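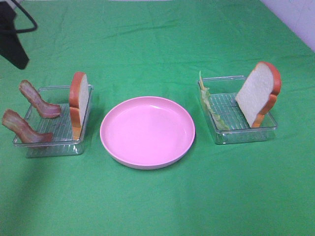 Qué hacer cuando la pinza pierde la rebanada: diagnóstico de un fallo de agarre en la tarea del sándwich

Esta guía recoge el procedimiento que seguimos en Winard cuando el brazo deja de coger bien el pan de juguete. El fallo se presenta siempre igual: la pinza baja, cierra, sube, y la rebanada se queda en la bandeja o se suelta de camino al plato. El controlador Civex no da error, porque para él la pinza ha cerrado, y el programa sigue con el beicon como si nada.

La disposición de partida es un plato rosa vacío en el centro, con una bandeja transparente a cada lado. A la izquierda van las dos tiras de beicon y una rebanada; a la derecha, la lechuga y la otra rebanada. Si su montaje es distinto, los pasos 1 a 3 sirven igual.

Antes de empezar

Pulse la parada de emergencia y espere a que el brazo quede quieto. No basta con pausar el programa desde la pantalla: en pausa los motores siguen con par, y una orden pendiente puede mover la pinza con la mano debajo. Avise a quien esté en el otro puesto.

Paso 1. Guardar el registro

Copie el registro de la sesión antes de reiniciar nada. El controlador lo sobrescribe al arrancar. Busque el código 1116, que corresponde a «cierre completo sin objeto». Sale como aviso, no como error, y por eso pasa inadvertido. Anote en qué rebanada aparece.

Paso 2. Revisar los dedos

Con la parada pulsada, pase un paño seco por la cara interior de los dedos. Mire si la goma está levantada o brillante por el uso. Las nuestras, de Acheampong, aguantan alrededor de 700 ciclos. Si hay que cambiarlas, cambie las dos a la vez – con una nueva y otra gastada el pan gira al levantarlo.

Paso 3. Revisar la tela y las bandejas

Una arruga debajo de una bandeja la inclina lo justo para que la rebanada no esté donde el programa la espera. Levante cada bandeja, estire la tela por debajo y vuelva a dejarla en su sitio. Las arrugas de las zonas libres no afectan.

Compruebe después que cada rebanada se sostiene de pie y que su borde inferior ha entrado en la ranura. Una tira de beicon puede asomar por fuera de la bandeja sin problema, siempre que no estorbe la bajada hacia el pan.

Paso 4. Revisar la detección

Abra Vivis y cargue la vista de la cámara fija. El contorno calculado tiene que seguir la corteza. Con bandejas transparentes, el programa a veces toma un reflejo de la pared por el borde del pan y desplaza el punto de agarre. Si ocurre, baje la luz superior y repita la captura.

Mire también el ángulo de aproximación. Con la rebanada de perfil no debe pasar de 45 grados; por encima de ese valor el dedo toca la pared de la bandeja y la arrastra.

Paso 5. Probar

Suelte la parada, ponga la velocidad mínima y ejecute solo el agarre, sin traslado. Mantenga las manos fuera de la mesa y un dedo sobre el botón. Haga 2 pruebas por rebanada. Si el 1116 no vuelve a salir, pase a la secuencia completa, todavía a velocidad mínima.

Si el aviso reaparece

Suba en el controlador el aviso 1116 a la categoría de error, para que el brazo se detenga en cuanto falle un agarre. El cambio está en Ajustes, Pinza, Avisos, y requiere reiniciar. Después repita desde el paso 2 y adjunte los dos registros al parte de avería.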